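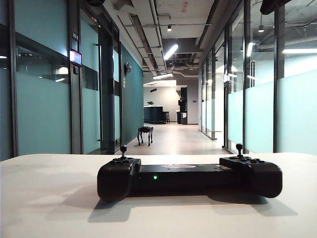 When will the shared rooms be ready for every tenant group to book?

The full booking calendar opens in June, once the acoustic work on the last rooms is signed off. Until then the finished rooms can be reserved by the half day through the front desk.

Clistance Shared Workspace, Corridor and Meeting Rooms
Progress report to the Edivton Fund
May 22, 2023

What has happened since the March report

We're very happy with where the floor has got to! In March we were still walking on protective board and the glazing was stacked in the loading bay. The corridor now runs straight through with glass-walled rooms down both sides, the black metal frames are fixed, and the light beige floor is down for its whole length. People who knew the old layout, with its plasterboard boxes and one sad window at the far end, keep stopping to look down it.

The frosted film was the item your assessors asked us about most, so a bit more on that. We went with teal in the end. The lower and middle parts of the glass are covered, with narrow clear bands left in, and we think the balance is right. You can sit in a meeting without feeling on display, and the corridor still feels open. Two of the tenant groups had argued for plain white film and have since told us they prefer the teal, which was nice to hear.

The white table is in at the corridor end and has become the place where people put things down, try things out and have the conversations they used to have in the stairwell. It was meant to be temporary. We'd like to keep it, and have asked Beketti Joinery to quote for a second one with the same matte top.

Rooms

There are 7 rooms in the funded scope. Four are finished and in use. The other 3 are glazed and filmed but still need door seals and ceiling panels, and we'd rather not let groups in while the ceilings are open. Jatoi Interiors has the panels in its warehouse and the installers are booked for the first half of June.

Sound was the big worry at the design stage. In the finished rooms, ordinary talking doesn't carry into the corridor with the door shut. Laughter does, a little. The door seals on the remaining rooms are a slightly thicker profile, and if they do better we'll go back and swap the others over — the cost is small and can come out of contingency.

Lighting

The new ceiling lights are a huge improvement on the old tubes. We did have complaints of glare in the first week, mostly from people working on laptops facing the glass, where the lights reflect in the clear bands. Turning the desks side-on fixed it in all but one room, and there we've dimmed the nearest fitting.

Money

Spending is on budget. The glazing invoice is paid in full and the film came in $500 under the quote, which we propose to put towards door signs. The signs weren't in the original application, so please let us know if you'd like a formal variation. Flooring is paid apart from the retention, held until the defects check.

Still to do

Ceiling panels and door seals in the remaining rooms.
Touch-up on two door frames scratched during the furniture delivery.
Door signs, subject to your okay.
Defects check with Jatoi Interiors.
Booking calendar, tested with the front desk and then opened to all groups.

Early use

We sent a short survey to the tenant groups and had 100 replies, more than we've ever had for anything. The most common comment was about daylight reaching the middle of the floor. The second was a request for coat hooks, which we had completely forgotten, and they're now on order.

The next report will cover June and the defects check. If anyone from the Fund would like to walk through before then, mornings are best, and we'd love to show you the rooms.

Clistance project office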